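Teaching a gripper to tell "one layer" from "oops, two layers" with wrist camera clips

Posted Dec 24, 2023

So a few of you asked how I got the cloth picking results I talked about at the October meetup, and I promised a write-up, and then I didn't do it. Well, it's the holidays and the house is quiet, so let's go.

The short version: I have a small model that looks at the wrist camera right after the fingers close and says how the fabric is being held. One layer, a fold, a bunch, or nothing. If I don't like the answer, the arm opens up and tries again. No force sensor, no fancy fingertips. The whole project is called Zilludum (Jui-lin Kan named it, don't ask me) and this page walks through the labeling and training part, where most of the work went.

What you need before you start

An arm with a two-finger gripper, a camera on the wrist that can see both fingertips, a plain table surface, and a pile of cloths you don't mind wrinkling. I used kitchen cloths, mostly, plus a few T-shirts cut into squares. Get different textures! My first batch was all flat cotton and the model fell apart the minute it saw a terry towel.

You also need a way to save a frame at the moment the gripper reports it has stopped closing. I use a little logger Ching-wen Pan wrote called Derkeo, but anything that can match gripper state to camera time will do. Get this right early on. I was pulling frames a bit too soon for the first week, with the fingers still moving, and had to throw that whole week out.

Step 1: Collect the grasps

Drop the cloth, let it land however it lands, and grasp at a random spot. I really mean random. If you pick the nice graspable corners by hand, you'll end up with a dataset full of nice graspable corners, and then the model has no idea what a bad one looks like.

I ended up with 1,781 grasps. After tossing the ones with motion blur on the cloth or a gripper state that didn't match the camera time, I kept 1,650. Blur on the gripper housing is fine, by the way, it sits so close to the lens that it's going to be soft. What you care about is the strip of fabric right at the fingertips.

Step 2: Label them

I went back and forth on the labels for ages. I started with a long list (corner, edge, middle, twisted, half-slipped...) and it was miserable, because I'd label a frame one way in the morning and another way after lunch. So I cut it down to the four:

Single: one thickness of fabric between the tips.
Fold: the cloth doubles over on itself where it's held.
Bunch: a gathered lump with no clear layers.
Empty: you missed.

Look at the fingertips first and the rest of the cloth second. The big drape at the top of the picture is very pretty and tells you almost nothing. Check whether the fabric bulges between the tips, then check for a hem. Hems are sneaky, because a thick ribbed border can pass for a fold when it's really one layer.

I had 2 people label everything separately, me and Estela Ibarra, and we only talked about the ones where we disagreed. Nearly all of our arguments were fold versus bunch. Our rule in the end was: if you can follow the surface of the cloth around the bend with your finger on the screen, it's a fold. If you lose it, it's a bunch. Not very scientific, but we stuck to it.

Step 3: Crop and train

Crop to a square that holds both fingertips and a little of the cloth above them. I keep the crop fixed relative to the camera and let the fingers move inside it. Then fine-tune whatever small pretrained image network you're comfortable with. I froze most of mine and trained the last block, which was plenty.

Two things helped a lot. One was shuffling the colors pretty hard during training, so it couldn't learn that a certain cloth usually bunches. The other was splitting the data by cloth and not by frame. Please do this one! If the same cloth is in both training and test, your numbers will look wonderful and mean very little. Mine did, for a good while, and I was telling people about them.

Step 4: Look at the hard ones yourself

Once it's trained, sort your test frames by how unsure the model is and just sit there with the top of the list. I learned more from that evening than from any plot.

A waffle knit is a good one to practice on. The grid of little squares bends along with the fabric, so you can follow it into a fold, and then it tightens up into ribbing at the hem and you have to slow down. Try labeling this yellow one before you scroll on:
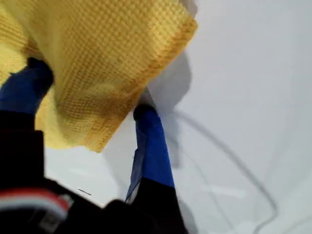
Siu-ming Tsao wrote in to say that four labels is still one too many, and that fold and bunch should be merged for anyone whose next step is only going to be "let go and try again." Fair point! If all you want is a retry signal, merge them and you'll save yourself a lot of squinting. I keep them apart since my arm does different things next – a fold can sometimes be shaken down to one layer, and a bunch I always drop.

I'd go with fold on that yellow cloth, for the record. It wraps over on itself into that thick rounded part between the tips.

Step 5: Put it in the loop

Close, grab a frame, ask the model, decide. I set a limit on retries so the arm doesn't stand there pinching the same towel all night. Start with a low limit and raise it if you're feeling patient.

Still on my list: darker cloths, and a second camera angle if I can find somewhere to mount it. Man-lok Hsu is trying the same labels on the Dellislow setup with a different gripper, so I'll add a note to this page when those results are in. The label sheet is plain text and I'm happy to send it, just leave a comment with your email.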